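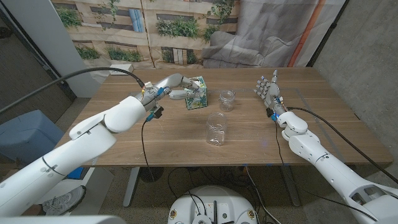
Sep 26, 2019

Teleoperation, tissue box task, second day with the new mapping.

Started by checking the hand offsets before any recording. Yesterday the left thumb was closing too early and I lost half of the morning to it. I reset the zero position of both hands with the operator gloves flat on the desk, then opened and closed ten times. The thumb is better. The ring finger on the right hand is still lazy, it follows my finger with a small delay. I wrote it down also on the board so that Kostiuk can look at the tendon when he is back.

The task for today is simple to say: left hand goes to the tissue box, makes contact on the side, pushes it a little toward the middle, and goes back. The right hand stays up with open fingers and does nothing. Later the right hand will come down and pull a tissue, but I do not want to mix two problems. The small glass jar and the bigger plastic container stay on the table as distractors, inside the thin lines. They should not be touched. If one of them is touched the episode is marked bad, even when the box went well.

Result: 70 episodes recorded, 15 marked bad. Most of the bad ones have the same story. I come in too low with the wrist and the fingertips arrive at the box with the fingers not curled enough, so the box turns and does not slide. When I curl the fingers first and only then approach, it is almost always fine. I should have understood this earlier in the day. For the next session, please curl before the approach, not during it.

The contact is hard to judge from the headset. The clear container is the worst, I see the wood through it and my eyes put its edge in a wrong place. Two times I was sure I had free space and I did not have it. The box is easy because of the leaf print. Solomiia Panasiuk proposed to put a strip of tape around the rim of the container for the operators. I am against this for the moment, the policy would learn the tape. But we could do it only for training of new people, and remove it for real recording.

Latency: I measured 100 ms from glove to hand with the Raken link, which I can live with. With the old Cimlow bridge I never had a stable number, so I do not compare.

Cables. The left wrist cable pulls when the arm goes far to the right, I feel it as a drift of the hand after I stop moving. It is small but it is in the data. Give it more slack at the top before the next recording – and check that the loop on the right side does not catch when the hand turns palm down.

Data is on the shared disk under the Jekutberg folder, run 2124. The bad episodes are there too, with the flag set. Do not delete them, I want to use them to see if the filter finds them without my flag.

Open points:
right ring finger delay (Kostiuk)
more slack, left cable
write one page for new operators, with the order of movements
decide about the tape on the container
replay five good episodes without operator, slow speed, somebody at the stop button

I tried one replay before going home, at half speed. The hand reached the box and pushed it, but it stopped a bit short compared to my own movement. I do not know yet if it is the controller or the position where I put the box back. Tomorrow I will mark the corners of the box on the table with pencil and repeat.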